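Equipment Review: Kundberg Open-Front Sorting Bins, Set of Three
Prepared for the Coscombe Early Learning Resource Library by Elsa Holmgren, with notes from Marek Doležal

The Resource Library lends sorting and construction materials to classrooms, after-school programs, and family centers. Storage is reviewed on the same terms as the materials themselves, as a poor bin will shorten the life of a good set of bricks. The Kundberg bins entered our lending stock in May and have been on loan, with short breaks, for 27 weeks.

What was reviewed

The set consists of one blue, one green, and one red bin in molded plastic. Each bin is open at the top, with raised side walls and a lower lip at the front. No lids are supplied. The bins were reviewed with our standard assortment of large toy building bricks in matching colors, 301 pieces in all, divided into loan packs. The bricks are not part of the Kundberg set and were not assessed.

Build and finish

The walls flex slightly when a full bin is lifted by one side, but they return to shape. Edges are smooth throughout. The rims have small holes, which the printed leaflet describes as mounting points for a wall rail; the rail is sold separately and we did not order it. Borrowers should note that young children will push small items through these holes. Crayons fit. Bricks do not.

Cleaning is simple. A damp cloth removes fingerprints and washable marker. Adhesive is another matter, and labels fixed with ordinary tape left a residue that took two rounds of citrus cleaner to remove. The Library now asks borrowers to use tie-on tags.

Use at the table

The lower front lip is the best feature of the design. A seated child of three can see the contents and reach in without tipping the bin, and an adult can sweep pieces back over the lip with one hand. The cost is capacity. Once a pile reaches the front, the next handful tends to slide over, and we recommend filling to two-thirds at most.

The bins have no clips or connectors. Placed side by side they make a neat row, but a firm push at one end will open a gap, and a brick dropped into that gap is tedious to recover. Marek Doležal found that a strip of non-slip shelf liner under all three cured the problem.

Color matching was immediate for nearly every group. The green is the one weak point — under warm lighting, two staff members thought it closer to teal, and Vlastimil Sokol reported that children in his Wednesday group paused over it when blue pieces were also on the table.

Loose bricks outside the bins: 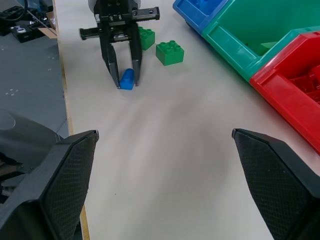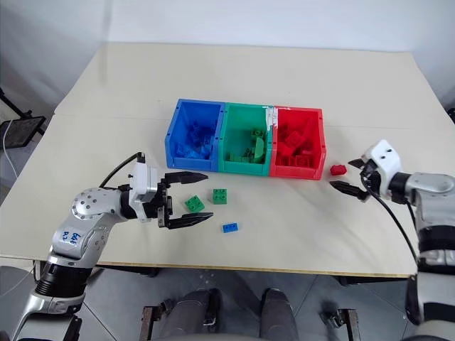 Storage and transport

Empty bins nest, although the fit is tight and the inner bin may need a twist to release. A nested set takes up little more shelf space than a single bin. Full bins should not be stacked. We tried it, and the upper bin settled into the lower one and pressed on the bricks.

For loans, we pack each color in a drawstring bag and send the bins nested. All 8 sets in circulation have come back complete. One blue bin returned with a cracked corner and was replaced by the supplier, Charvát, without charge.

Recommendation

Approved for continued lending, ages three and up. Programs that need lidded storage should request the Prollier boxes instead, bearing in mind that they are deeper and harder for small children to reach into. Requests for the Kundberg set may be made at the front desk or through Wanting Xue in the loans office. The standard loan period is three weeks, renewable once if no other program is waiting.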